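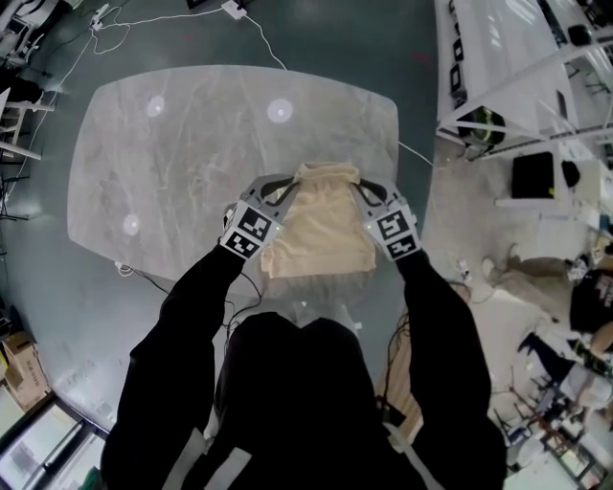 最后更新:05/10/2023

栏目:科技 > 机器人 > 研究动态

不用机器人也能教机器人叠布?Nisto的新结果还得再看

Pironthorpe的研究团队Nisto近日公布了一份技术报告,称只靠人手持夹爪录下的演示,就能训练出一套可以直接搬到双臂机器人上的叠布策略,采集阶段完全不需要机器人到场。报告给这套方法起名Mistiron。消息传开后,不少转载已经用上了“家务机器人的捷径”这样的标题。读完全文,我觉得这个说法下得太早。

方法本身不复杂。操作者两手各握一只夹爪,站在桌前夹起布料,完成提起、对折、放平等动作。夹爪上装有黑白方块图案的标记卡,程序根据标记在画面里的位置和角度,推算夹爪在空间中的轨迹,再把轨迹和画面一并交给模型学习。团队的理由是,遥操作一台双臂机器人又慢又贵,手持夹爪则便宜得多,换个房间、换张桌子就能接着录。

报告给出的数字是这样的:训练集包含800段演示,测试做了100次,策略在单块布料的对折任务上成功了大半。具体成功率按布料分列在附表里,正文只提了表现最好的那一栏。翻到附表就会发现,参与测试的布料共18块,其中7块没有出现在训练数据中,而恰恰是这几块的成绩掉得最厉害。作者把它解释为“材质差异带来的正常波动”。样本这么小,是不是波动,外人无从判断。

更让人犹豫的是“成功”的定义。按报告的标准,布料对折后两边大体重合即算完成,褶皱不计,布角翻起也不计。研究阶段这样定可以理解,可一旦拿去和家务场景挂钩,标准就显得太宽了。谁家的毛巾叠成那样,多半还得重来一遍。

照片里,一块米色布料被两只夹爪夹住上端,提在浅灰色大理石纹的圆角桌面上方,下摆垂得还算平。这恰好是叠布中比较好办的一步。布一旦堆成一团,先要找到角,再决定从哪里下手,难度完全是另一回事。报告中的演示大多从布料已经摊开的状态起步,从乱堆状态开始的只占一小部分,测试时也没有单独统计。

标记卡也是个老问题。夹爪一转、袖子一挡,图案就可能从画面里消失,轨迹随之断开。团队说断开的片段用插值补上,补不了的丢弃,却没有交代丢了多少。如果录下来的素材有相当一部分要扔掉,所谓“便宜”就要重新算账。人的手腕动作也比多数机械臂灵活,有些轨迹人做起来顺手,机器未必够得着,报告对此只用一段话带过。

还有对照实验。Mistiron的比较对象是同一团队早先的遥操作基线Ilie,两者的数据量并不相等,采集时间也没有对齐。在这种条件下得出“手持演示优于遥操作”,说服力有限。把两边的采集工时拉平再比一次,这个要求并不过分。

当然,也不必把这份报告一笔抹掉。手持夹爪采集数据是个合理的方向,流程写得清楚,标定步骤也给得比同类报告详细,别的实验室照着做一遍应该不难。布料这类软物体一直缺数据,有人肯一段一段去录,总是有用的。只是目前能确认的内容,限于同一间屋子、一批固定的布料和一种相当宽松的评分方式。

Nisto表示,原始数据和评分脚本计划在明年1月公开,届时会补充未见过布料的测试。丢弃片段的比例和乱堆状态的单独成绩是否一并公布,报告没有提。

标签:双臂操作 / 模仿学习 / 柔性物体

本站使用Cookie以改善浏览体验。继续浏览即表示您同意我们的Cookie政策。[接受] [设置]

联系我们 | 版权所有,未经许可不得转载 | 返回顶部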